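Osent wastewater testing – anyone convinced?

Lilinside
So Haltell says 2,956 samples tested since October and the virus is "receding" in Osent. Receding from what? There's no baseline in the report. 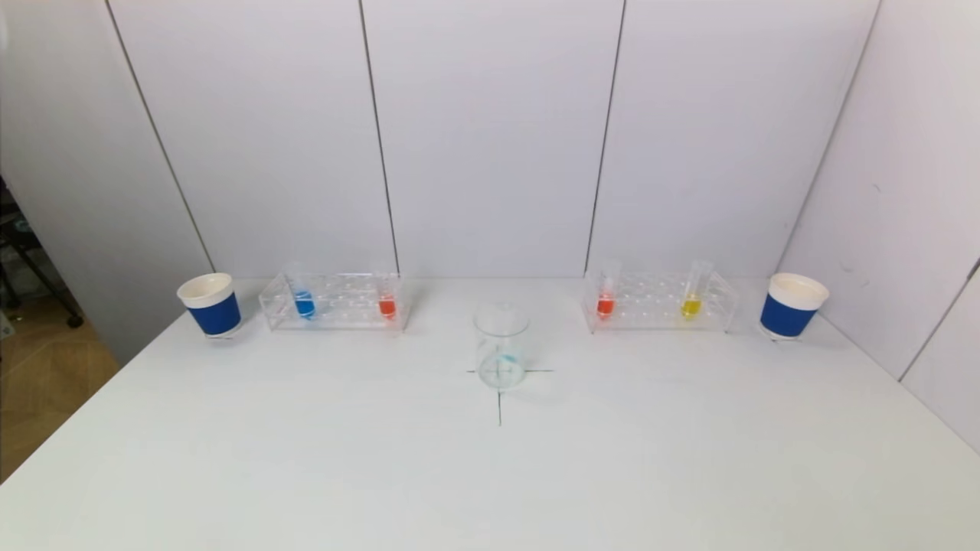 Coloured liquids in racks, with a beaker in front

marsh_end
The baseline's in the appendix. 30 sites, sampled weekly.

Lilinside
Read it. Only 2 of those sites are north of the river, and 3,500 people live up there. Hardly the whole town – and still no hospital figures next to it.
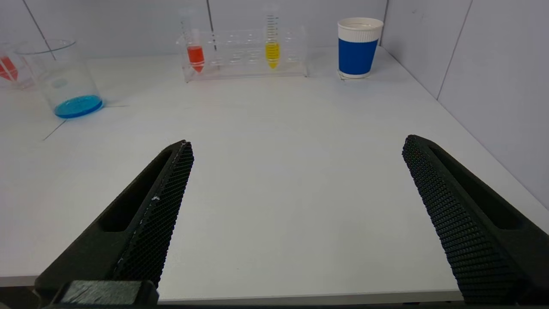
Živko Jurić
I don't agree. Sewage picks up people who never book a test, so it's better than what we had. I'd want the northern numbers published separately, though.

marsh_end
Ask them for it, then.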